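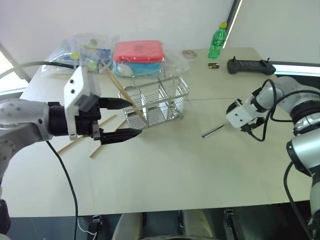
Utensil bench, both arms, chopsticks and wire basket. Comments on this bench are under items 4 to 9.

Filed under: Workplace Safety > Automation > Walk-through Checklists
Last updated: August 2026

ANDANO COMMISSARY KITCHENS – KULLELTON SITE
Arm bench walk-through, utensil sorting

Mark OK / FIX / N/A. Write something next to every FIX. "See last time" is not a comment.

BEFORE START

1. Stop button reachable from both ends of bench – OK. Left-end one was behind the apron hooks in June, hooks have been moved.

2. Floor marking visible – FIX. Tape lifting on the aisle side. People step over it with trays and don't look down anymore. Retape before Monday.

3. Shift lead knows who is allowed to restart – OK for days. FIX for evenings, two people gave me two differnt answers.

BENCH AND ARMS

4. Table clear of anything not part of the job – FIX. Plastic bags at the back, green bottle with yellow cap, a small battery just in front of it. Bags to the shelf, bottle off, battery in the battery tub. Same comment I left at Terkby.

5. Controller in its holder when not in hand – FIX. On the table, back right. Needs a hook.

6. Cables clear of the grippers – FIX. Several looped over the right arm and hanging below the gripper. Clip them up higher. Left side one over the top, one hanging down, get those too.

7. Loose tools – FIX. Thin metal rod on the table by the right gripper. Pen or tool, whatever it is, it goes in the drawer.

8. Line between basket and right gripper – ask Tiongson (the installer) if it stays on during a shift. If yes it needs a flag on it so a sleeve doesn't catch. If no, take it off.

9. Chopsticks – two in the basket, two on the table. Fine as work in progress. Dropped ones go to rewash, NOT back in the basket. Sign says so, sign is too small.

10. Gripper fingers checked for chips – OK, done by day lead with arms powered off. Pointed tips, so treat like a knife when wiping down.

PEOPLE

11. Break rotation – OK on paper. Sorting used to be four people standing and talking, now it's one person watching and one feeding. The watcher gets bored and the feeder gets rushed. Swap every 12 trays, not every hour. Crew's idea and I agree with it.

12. Wrist and hand complaints – down, per the crew. Neck complaints new. Watcher's stool is too low for the bench, order the taller one.

13. Training signed – FIX. Evening crew signed the sheet but three of them have never used the stop button. Everybody presses it once, for real, with the arms moving.

14. Rate pressure – FIX. Board by the door says 2000 pairs a shift. Nobody could tell me where that came from. People reach in to clear a jam instead of stopping because of that number. Take the board down till it's been talked over with the crew.

15. Moved staff – two sorters now on packing. One likes it, one wants back. Put the request in writing and answer it – it's been sitting.

CLOSE-OUT

16. FIX items to shift lead same day. Items 3, 6 and 13 before the next evening run, rest by the end of the week.

17. Copy on the clipboard by the handwash sink, and read it out at start of shift. Last one was in a binder and no one had seen it.

Shares: 53 | Comments: 12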